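Shelf Stocking of Rigid Parts by a Legged Humanoid: Project Report
Group 4 - Rosine Pichon, Virgil Vlad, Raimo Eskola

3. Task and method

The question set by the course was whether a general-purpose machine can take over a chore that a shop assistant does without thinking. We chose parts handling at a storage rack: take a part, carry it to a rack, put it on the correct level, let go. Earlier groups worked with cardboard boxes, which have flat sides and forgive a poor grip. We used molded plastic panels, which have a rim, openings in several places and no obvious place to hold.

Control was split in two. Walking and balance ran on the vendor's controller, which we did not modify. Arm and finger motion came from a policy trained on 711 teleoperated demonstrations recorded in February, filtered down to 672 after removing those with dropped parts or missing joint data. Labels were checked by Virgil Vlad using the Brodura annotation tool.

A panel can be held by the rim or through one of its openings. In early training the policy moved between the two and often closed the fingers on neither. We therefore fixed the grasp: four fingers over the top face, thumb on the underside, near one edge.

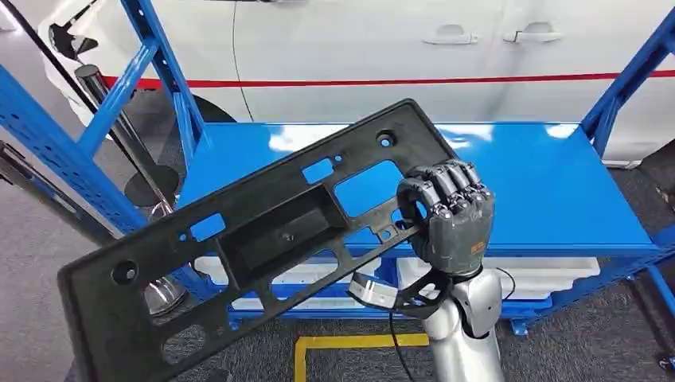 With the grasp fixed, the remaining difficulty was the angle of approach. A panel held by one edge acts as a lever, and a small error at the wrist becomes a large one at the far end. The policy has no force reading at the far end and has to judge contact from vision alone. A person feels the panel touch the shelf and relaxes the hand. Our controller kept pushing until the position error exceeded a limit, then stopped.

4. Results

We ran 141 trials. A trial counted as a success only if the panel was fully supported by the shelf after release and no one had touched the robot. Failures were sorted into three groups: grasp, placement and stance. Placement was the largest group, as expected from the approach problem above. Stance was the smallest but took the most time, as each one ended the run and required a restart.

Stance failures have a simple cause. The arm policy assumes that the feet are where they were during the demonstrations. We marked the standing position on the carpet with yellow tape, and a foot placed a few centimeters off was enough to move the shelf edge outside the range seen in training. The walking controller does not report its final foot position with that accuracy - we had to check it by eye before each trial.
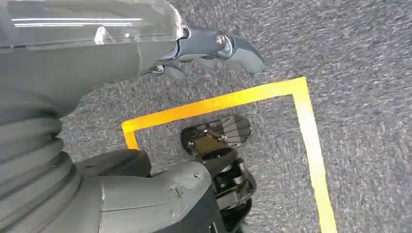

Maricica Stoica objected at the interim review that a fixed standing position makes the result hard to compare with shop work. An assistant walks up to a rack from any side, she noted, and nobody tapes the floor first. In her view the report should state the success rate as an upper bound and say so in the abstract.

We accept the point and have changed the abstract. Correcting the stance from the head camera was tried for one afternoon and dropped, as the correction step itself disturbed the balance controller.

5. Discussion

For this chore the answer is no, or not without a person nearby. The hand is adequate. The weak parts are contact sensing and the link between legs and arms, which were developed separately and share very little information. Cycle time was also well above that of a person, although we did not tune for speed.

Remaining work: repeat the trials with a second panel type, and log foot position at the start of each run.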